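Week 4 handout: Teaching by demonstration, or how to do a chore very slowly

Read this before lab. Last term half the section read it after lab, and the other half heard about it from them.

Suppose you want to teach a friend to fold a shirt. You could write out every wrist angle, or you could fold a shirt and let your friend watch. Most people pick the second, and so, these days, do most people who work with robots. We record a person getting the task done through the robot's own arms, we do that many times, and we fit a policy to the recordings. The policy is a function that takes in what the cameras and joints report and puts out the next small motion.

There are two usual ways to get the recordings.

Kinesthetic teaching. You grab the arm and move it where it should go. The arm goes slack enough to let you, and it writes down its joint angles as you push. This is pleasant for one arm and miserable for two, as you will find out when you run short of hands. Your sleeve also ends up in the camera view, and the policy may decide that sleeves matter.

Teleoperation. You stand back and drive the arms from a controller or a matching pair of leader arms. We use the Rurkik leader set in lab. You lose the sense of touch almost entirely - expect to squeeze everything too hard for the first hour - but the cameras see only what the robot will see later on its own.

What makes a demonstration good? Mostly that it is boring. Pick one way of doing the task and stick to it. If you go left of an obstacle half the time and right the other half, a simple policy will average the two and drive straight into it. Hesitation gets learned too. The Cirkaver set from the reading has 481 episodes, and after cleaning we kept 200 of them. The rest were largely people thinking.

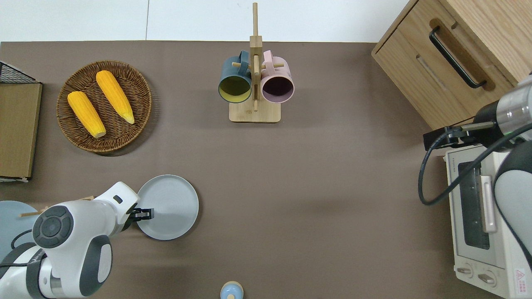
Two-arm tasks add the question of what the other arm is doing. A beginner drives one gripper and forgets the second, which then hovers wherever it was left and becomes part of the lesson. Decide before you start where each arm waits. With the left gripper clamped on the edge of a plate held upright and the right arm out over the toaster oven, you have two quite different neighborhoods to keep track of, and a mug tree between them that either elbow would be happy to visit. Plan the plate's path first. A held plate makes the arm wider than your instincts think it is.

For lab: record 12 episodes of one task per pair, same operator throughout. Throw out any you would be embarrassed to see repeated forever by a machine. Note the reason for each one you drop; "felt bad" is a reason, though not one that earns full marks.

Upload to the Flandov folder by 5 p.m. The folder closes itself and does not take appeals.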